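Häufig gestellte Fragen zum geschlossenen Betatest von „Lurton“

Stand: 04/06/2024

Die folgenden Auskünfte richten sich an alle Personen, die sich für den geschlossenen Betatest des mobilen Strategiespiels „Lurton“ angemeldet haben oder eine Anmeldung erwägen. Herausgeber des Spiels ist Drurkico, die Entwicklung liegt beim Studio Ciketti. Maßgeblich sind in Zweifelsfällen die Teilnahmebedingungen in der jeweils geltenden Fassung.

Anmeldung und Zulassung

Wer kann am Betatest teilnehmen?
Teilnahmeberechtigt sind volljährige Personen mit Wohnsitz in Deutschland, Österreich oder der Schweiz, die über ein gültiges Spielerkonto bei Drurkico verfügen. Beschäftigte von Drurkico und Ciketti sowie deren Angehörige im selben Haushalt sind von der Teilnahme ausgeschlossen.

Wie viele Plätze stehen zur Verfügung?
In der ersten Testphase werden 1000 Zugänge vergeben. Für die zweite Phase ist eine Nachbesetzung um 300 Zugänge vorgesehen. Ein Anspruch auf Zulassung besteht nicht.

Nach welchen Kriterien wird ausgewählt?
Die Auswahl erfolgt im Losverfahren, getrennt nach Betriebssystem und Geräteklasse. Spielerfahrung, bisherige Käufe oder die Dauer der Kontomitgliedschaft werden nicht berücksichtigt. Angaben zum Gerät können bis zum Ende der Anmeldefrist im Konto unter „Testprogramme“ berichtigt werden.

Wann erhalte ich eine Rückmeldung?
Zugelassene Personen werden per E-Mail benachrichtigt. Der Versand der Zugangsschlüssel kann bis zu neun Tage in Anspruch nehmen. Bitte prüfen Sie in dieser Zeit auch den Ordner für unerwünschte Nachrichten. Absagen werden nicht gesondert verschickt; der Status Ihrer Anmeldung ist jederzeit im Konto einsehbar.

Darf ich meinen Zugangsschlüssel weitergeben?
Nein. Der Schlüssel ist an das Konto gebunden, für das er ausgestellt wurde. Weitergegebene oder zum Verkauf angebotene Schlüssel werden gesperrt.

Technische Voraussetzungen

Welche Geräte werden unterstützt?
Unterstützt werden Smartphones und Tablets, die in der Geräteliste des Testprogramms aufgeführt sind. Die Liste wird mit jeder neuen Testversion aktualisiert. Auf anderen Geräten lässt sich die Anwendung unter Umständen installieren, Fehlermeldungen von dort können jedoch nicht bearbeitet werden.

Ist eine dauerhafte Internetverbindung erforderlich?
Für Mehrspielerpartien und den Abgleich des Spielstands ist eine Verbindung notwendig. Die Einzelspielerkampagne „McGrath“ kann nach dem ersten Start auch ohne Verbindung gespielt werden. Der Fortschritt wird in diesem Fall auf dem Gerät gespeichert und bei der nächsten Anmeldung übertragen.

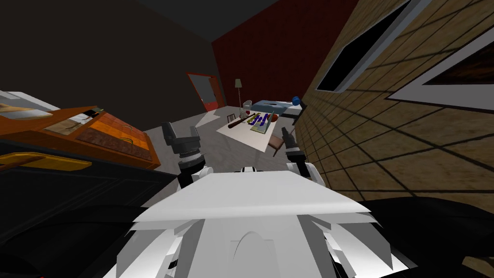
Wird der Spielstand auf zwei Geräten gleichzeitig verwendet, gilt der zuletzt übertragene Stand. Eine Zusammenführung unterschiedlicher Spielstände ist technisch nicht vorgesehen. Wir empfehlen daher, die Anwendung auf dem ersten Gerät vollständig zu beenden, bevor die Partie auf einem zweiten fortgesetzt wird.

Kann ich einen Controller verwenden?
Die Steuerung über externe Eingabegeräte befindet sich noch in Arbeit und ist in den Einstellungen als „experimentell“ gekennzeichnet. Die Tastenbelegung kann derzeit nicht geändert werden.

Ablauf des Tests

Welche Inhalte sind enthalten?
Die Testversion umfasst die ersten 5 Kapitel der Kampagne, den Übungsmodus und die Ranglistenpartien für zwei Spieler. Bündnisse und der Karteneditor werden voraussichtlich im Juli freigeschaltet.

Bleibt mein Fortschritt nach dem Test erhalten?
Nein. Sämtliche Spielstände, Ranglistenplätze und freigeschalteten Gegenstände werden nach Abschluss des Tests gelöscht. Der gewählte Spielername bleibt für das Konto reserviert.

Fallen Kosten an?
Die Teilnahme ist kostenlos. Der im Spiel vorhandene Laden verwendet während des Tests ausschließlich eine Testwährung, die täglich gutgeschrieben wird und nicht erworben werden kann. Entgelte Ihres Mobilfunkanbieters für die Datenübertragung tragen Sie selbst.

Wie melde ich einen Fehler?
Fehler sind über das Formular im Hauptmenü zu melden. Bitte geben Sie die Versionsnummer, das verwendete Gerät und die Schritte an, die zu dem Fehler geführt haben. Das Protokoll der letzten Sitzung wird mit Ihrer Zustimmung automatisch beigefügt. Meldungen in sozialen Netzwerken werden nicht erfasst.

Vertraulichkeit und Datenschutz

Darf ich Bildschirmaufnahmen veröffentlichen?
In der ersten Testphase ist die Veröffentlichung von Bildern, Videos und Spielberichten untersagt. Über eine Lockerung für die zweite Phase entscheidet die Projektleiterin Uzma Gilani; die Teilnehmenden werden hierüber schriftlich informiert.

Welche Daten werden erhoben?
Erhoben werden Gerätemodell, Betriebssystemversion, Absturzberichte, Ladezeiten sowie Angaben zum Spielverlauf. Die Auswertung erfolgt in pseudonymisierter Form durch Ciketti. Eine Weitergabe zu Werbezwecken findet nicht statt.

Kann ich die Teilnahme vorzeitig beenden?
Ja, jederzeit und ohne Angabe von Gründen. Wählen Sie hierzu im Konto den Punkt „Test verlassen“ und entfernen Sie die Anwendung von Ihrem Gerät. Eine erneute Zulassung in derselben Phase ist ausgeschlossen.

An wen wende ich mich bei weiteren Fragen?
Allgemeine Anfragen beantwortet der Kundendienst über das Kontaktformular. Für Anfragen der Presse ist Clyde Pettigrew, Abteilung Kommunikation, zuständig. Bitte halten Sie bei Fragen zu Ihrem Konto die Vorgangsnummer aus der Anmeldebestätigung bereit.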